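Gasham Missing Persons Support Line
Progress report to the Lunder Fund, June

Hello everyone at Lunder,

We've had a really good stretch since the last report and I'm glad to be able to send you something with a bit of meat on it. The short version is that the family line is open for longer hours, the school liaison work has finally started, and the poster template is done (and much better than the old one!).

Family line

The line took 1192 calls over the reporting period. Most came from parents or carers of a teenager who hadn't come home, and a smaller share from grandparents, housemates and workplaces. We now answer until 8 in the evening, which was the change families asked for most in last year's survey. Calls after that go to the regional service under the agreement you helped us pay for, and we get a handover note the next morning.

Khrystyna-Mariia Karpenko has rewritten the first-call checklist. The old one ran to four pages and asked for the same details twice. Hers fits on one sheet and follows the order in which an officer will want the information: last sighting, clothing, phone and bank card, medication, friends, places they like to go. Callers can have it emailed while they're still talking to us, and several have told us they had it filled in by the time police arrived. We also took out the line about waiting before reporting. There is no waiting period, and we were dismayed to find that sentence still sitting in our own paperwork.

Posters and public appeals

Families used to send us a photo and a paragraph and we'd build each poster from scratch. Now there's a template with fixed spots for the name, age, height, last known location and the police reference number. Severyn Ivanyshyn tested it on a plain office printer and on a phone screen, and it reads well on both. The old one turned to mush once it had been shared a few times.

We've also agreed on a take-down routine. When a young person is found, we contact every page and shopfront on our list and ask them to remove the appeal. It's slow work – some pages never reply – but young people have told us how much it bothers them to keep coming across their own face years later, so we're sticking with it.

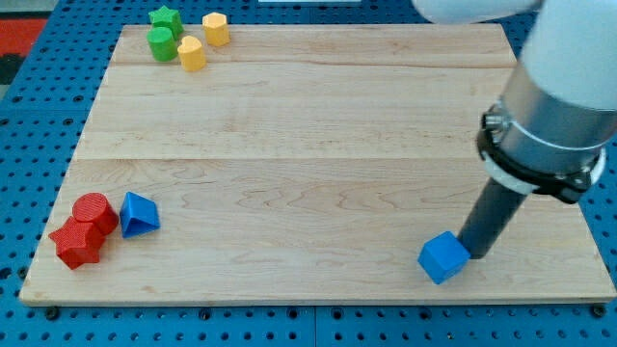 Schools have been the nicest surprise of the period. Seven have signed on to the liaison program, when our plan with you said four. Each one names a staff member we can ring directly, so that a call about a student who didn't turn up in the morning doesn't sit in a general inbox until lunch. Mussa Secondary was first in and has been very generous about letting the others borrow its procedure. The Skiltier campus wants a session for parents next term as well, on what to do in the first hour, and we've said yes.

What hasn't gone to plan

The return interviews are behind. These are the talks we offer a young person once they're home, with someone outside the family and outside the police, and we had hoped to have a second interviewer trained by now. Our preferred candidate took a job elsewhere and we've had to readvertise. Severyn is covering in the meantime, but he can't keep that up along with the posters past the spring.

The translated checklists are also late. The drafts are back and need a read-through by people who speak the languages at home, which we hadn't allowed for in the budget. We'd like to move the unspent printing money across to cover it and will send the form separately.

Next period

The interviewer comes first. After that we want to finish the translations, run the Skiltier session and begin talking with the bus company about getting appeals to drivers quickly. Their depot manager has been keen from the first phone call, and we can't wait to get going on it.

Spending to date is in the attached sheet. Please ring Khrystyna-Mariia with any questions about the call figures and Severyn about everything else.

With thanks from all of us at Gasham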